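My sourdough starter turned 4 in January and I finally baked the loaf I've been chasing since the beginning!

The change was flour. Sugeng Halim, who runs the Saturday-morning style of bakery I wish we had closer to home, sold me a bag of stoneground rye from Grarmont and told me to feed the starter with it for six days before doing anything else. So I did. By the third day it was climbing right out of the jar – I had to move it to a bigger one before bed.
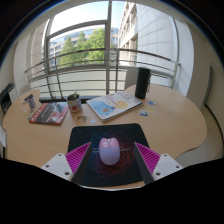

I also stopped rushing the second rise. It goes in the fridge overnight now, and I don't touch it until 6 in the morning, when I'm usually too hungry to be patient (the oven goes on first, then the coffee). The crust came out dark and blistered and it sang on the rack for ages. I love that sound!

Next up is a seeded one with a bit of honey. My dough weighed 533 grams this time and I think my pot can take more, so I may go bigger.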